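About Clastmont Live

Clastmont Live is a small concert promotions company in Bidosdale, and we put on the kind of shows we used to travel half a day to see. Visiting pop groups, dance acts, singers on their first trip abroad, the odd brass band when the mood takes us – if there's a crowd in the valley that will sing along, we'd love to hear from it.

We began with two shows in a single spring, both in the old corn hall, and both a good deal louder than the neighbours had been led to expect. These days we look after 20 dates a year, most of them in halls you could walk across in under a minute. We like them that size. You can see the faces on stage, the bar queue moves, and you can still catch the last bus if the encore doesn't run on (it usually does, so do check the timetable).

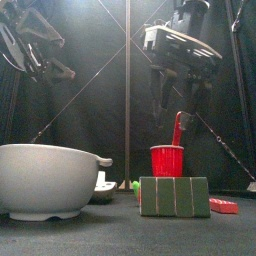 One regular wrote to us in January that she had been to every night of the Nzioka weekend and had lost her voice by the second song of the first one. She wanted to know whether we could please put the merchandise table nearer the door next time, as she'd missed the posters twice. We have moved the table, and thank you for the nudge!

The Nzioka weekend is our biggest event and the one most people know us for. It runs over two evenings, with 34 acts on the last bill, and it takes us the better part of a year to arrange. Line-ups do change, as anyone who follows touring groups will know, and when a singer is poorly or a flight goes astray we put the news on our website as soon as the act's own management has agreed the wording. We would sooner tell you at breakfast than have you find out at the door. 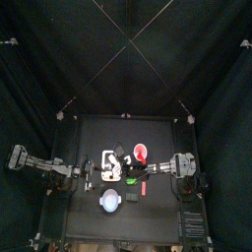 Tickets, refunds and getting in touch

We sell all our tickets ourselves, through this site and over the counter at the Drelteseck record shop, where they will also put one aside for you until closing time if you ring ahead. If a headline act withdraws you can have your money back or keep your seat, whichever you prefer, and there is no form to fill in. Doors are normally at 7pm. For group bookings, step-free seating or a quiet word about an act you think we ought to be chasing, write to the office and somebody will answer, though perhaps a little slowly in festival season.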